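Hand-held gripper for cloth: pads slipping on thick stuff

Workshop builds > Grippers and end tools

kivdale_bench
Posted January 22, 2019

I've been building a pair of hand-held grippers at home, with the bigger jobs done at the shared workshop in Kivdale. Two jaws each, pivoted linkages, blue pads at the tips, and you work the jaws by hand. The plan is to get the jaws right first and put a motor on later. The linkage is my own take on the Latport drawings, with the outer arm made wider because mine kept twisting.

Where I've got to:

- Jaws open to 61 mm at the pad tips. I'd like more but the outer arms foul each other when shut.
- Pivot pins are from Fankhauser. They are a nice fit and I've had no trouble with them.
- Pads are the second version. The first ones were smooth and were hopeless on anything but paper.
- I did 2000 open and close cycles on one gripper at the bench. A little play in the left linkage afterwards, nothing in the right.

Thin cotton is fine. Tea towels are fine. The trouble starts with thick brown stuff like the one I've been using on the bed. If I take a single layer it holds. If I get a fold with two or three layers in it, the pads close on the outside layer, that one slides, and the rest stays where it was. I can usually get it back by coming in lower down, but I don't want to have to teach a motor to do that.

Same bed and same bedding each time so I can compare one go with the next.

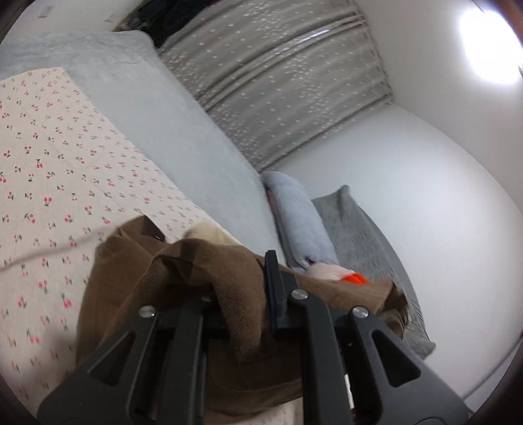
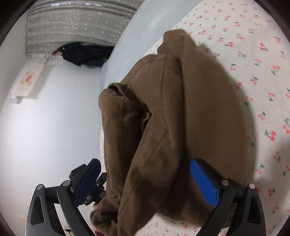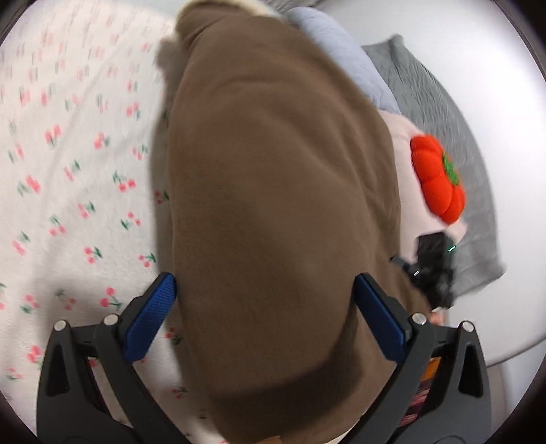 Brown cloth on the cherry-print bedding, gripper in hand for all three.

So, two questions. Is it worth making the pads softer, or should I be looking at the angle they meet at? And has anyone added a motor to this sort of linkage without the whole thing getting too heavy to hold?

pinandbush
Softer pads, I'd start there. In the second one the cloth looks thick with a fine diagonal weave, and a hard pad will only touch the high spots on something like that. I cast mine in soft silicone and glued them to a stiff backing. They wear out faster but they take a minute to change.

drumsander_pete
I'd leave the pads alone and look at the angle. Your tips slant in towards each other when the jaws are open, you can see it in the second and third. If they are still slanted when they meet the cloth, you are pinching with the very end and the rest of the pad does nothing. Soft rubber will hide that for a week and then you'll be back here.

pinandbush
A week is a bit harsh. Mine have done a whole laundry basket most evenings since August.

drumsander_pete
On what, though? T-shirts?

pinandbush
Mostly, yes. And two pairs of jeans. The jeans were not great.

kivdale_bench
I measured the angle after reading this. At full close they are parallel. With 30 mm of cloth between them they are well off, tips in. So there is something in what you say. The drawings have the two links the same length and I made my inner one shorter to clear the pad backing. I'd forgotten I did that.

drumsander_pete
There you go. Equal links or it won't stay parallel. I'd make the inner one to the drawing and cut the backing down instead.

hobbs_corner
I'll disagree with both of you. For cloth you want the tips in. A parallel jaw is good for blocks and boxes, but on a bed you need to get under an edge or take a small pinch of the top layer, and a flat pad just pushes the fabric along. I had parallel jaws on my first one and spent all my time chasing a jumper across the table. What I'd change is how deep the grip goes. Come in steeper, let the tips go past the fold, then close.

drumsander_pete
That works with a person holding it. A motor on a fixed arm isn't going to feel its way past a fold.

hobbs_corner
It doesn't have to feel anything if you always come in at the same depth. Mine does socks like that and it's only a cheap servo.

kivdale_bench
I do think I come in too flat, especially on the bigger bundles. I'll try both. I can swap the inner links on one gripper and leave the other as it is, then use them side by side on the same cloth. The tips on the one I leave will get the deeper approach.

On weight: one gripper is 729 g with the pins and screws in, which I thought was heavy already. Any motor has to go well back towards the hand or my wrist won't put up with it.

lathe_and_let_live
Pull it with a cord. Motor in a box on your belt, cord in a bicycle brake outer up to the jaws. There's a set of brackets for it in the Pundgate files section, made for a different hand but the holes can be moved. You lose some force in the outer if it bends sharply, so keep it short and don't tuck it round your elbow.

pinandbush
Seconded on the cord. Put a spring in to open the jaws again and make it weaker than you think. My first one fought the motor the whole way.

kivdale_bench
Good, I have brake outer in the shed. I'd still like to sort the left linkage before adding anything that pulls harder on it. The hole has gone slightly oval, so it might want a bush.

lathe_and_let_live
Bush it. Brass, with a drop of light oil. Do both sides while it's apart, the right will go the same way sooner or later.

hobbs_corner
Try the deeper approach before you take it to bits though. It costs nothing and you'll have something to compare against.

kivdale_bench
Will do. New inner links are cut and the one with the short links stays together for now. I'll post slip results for both when I've been through a full load of washing.

Related threads
Brass bush or just a bigger pin?
Latport linkage drawings, corrections and changes
Casting soft pads at home
Brake cable drives: how short is short enough
Pundgate brackets, moving the holes

We use cookies to keep you logged in and to count visits. By carrying on you agree to this. Change cookie settings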